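Resin or stone for a black marble-look counter?

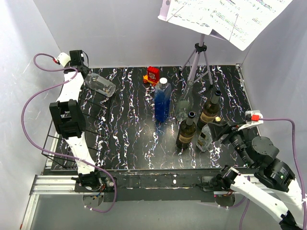 Meenakshi Marar
Forum Moderator
Posts: 2,190

Morning all! I've fallen for a black surface with jagged white veins, and my sister (bless her) says I'll be sick of it by April. Steyn Kitchens quoted me $3,238 for real stone – gulp. Has anyone lived with the poured kind?

dramness_dad
Posts: 204
We did ours in resin and I love it to bits, though I'll admit every crumb shows. I wipe it down before bed and again with my coffee.

oldnenimska
Member
Sorry, I have to disagree with dad up there. Ours scratched within 3 weeks, and I'm a careful person! Save up for the stone, dear.

dramness_dad
Did you let it cure properly, though? Ours sat untouched for ages and my wife nearly lost her mind.

Meenakshi Marar
Oh, you two! I'll pour a small sample board first and chop onions on it for a while – then we'll see.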